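## Unit 4: Work surfaces in small offices

Read before the practical session. Terms in bold are used in the worksheet.

### 4.1 Zones on a desk top

A desk top is divided into a **primary zone** and a **secondary zone**. The primary zone is the area the forearm sweeps while the elbow stays near the body. The secondary zone is reached with the arm extended and the trunk still. Anything past the secondary zone requires leaning or standing up.

Items handled many times an hour belong in the primary zone: keyboard, mouse, the document being worked on. Items handled a few times a day (stapler, telephone, reference binder) go in the secondary zone. Items that are looked at and seldom touched can stand farther off, provided they do not block the line of sight to the screen or to a visitor.

The zones are measured from the seated user. Moving the chair moves the zones. A layout drawn without a chair position is incomplete and will be returned.

### 4.2 Static items

A **static item** is one that stays put during a working day. Plants, vases, lamps and trays are the usual ones. For each static item the layout sheet records:

- footprint (diameter, or length by width)
- height
- stability when the desk is bumped
- whether it holds water

Vases and plant pots are recorded separately. A cut-flower vase is tall for its footprint, and its weight changes with the water level. A small potted plant is low and tips less easily, but needs a saucer if the pot has a drain hole. Keep both clear of the cable route.

### 4.3 Cable openings

The **grommet** is the lined hole through which cables leave the desk top. Its position decides where powered equipment can stand without a cable crossing the primary zone. In the Gridora catalog exercise the hole is placed at one end; in the Marciniak exercise it is centered at the back. Compare the two before choosing a lamp position.

Rules for the worksheet:

1. Mark the grommet first.
2. Draw each cable as a line from the device to the grommet.
3. Redraw the layout if a line crosses the primary zone.
4. Leave 65 mm clear on all sides of the hole, so that a plug can be passed through by hand.

### 4.4 Chairs and clearance

A high-backed chair needs more room behind it than a task stool, particularly if the back reclines. When a desk is placed with the chair on the wall side, the user faces the room and the clearance has to be found between desk and wall. Measure with the chair pulled out to the position used for standing up. The parked position gives a figure that is too small.

Headrests are included in the height of the chair but not in the depth, unless they project behind the back.

### 4.5 Two surfaces in one room

A white desk and a light wooden table serve in the same room. The desk has a small black grommet toward the left end and carries a vase of pale blue-and-white flowers with a tiny potted plant beside it. A black high-backed office chair stands on the far side, against the wall. The table holds dark equipment and is in use by a person standing. 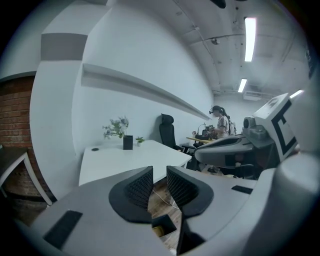 Nikola Domański objected to the zone method at this point: a standing user shifts their feet all the time, so a fixed primary zone means little at a table. The objection is accepted in part. For standing work, draw two sweeps, one for each end of the normal foot position, and treat the overlap as primary.

### Worksheet

Draw the desk and the table on separate sheets, using estimated dimensions marked "E". Add a chair position to the desk sheet and the paired sweeps to the table sheet. Hand both to Waldemar Sikora by the end of November.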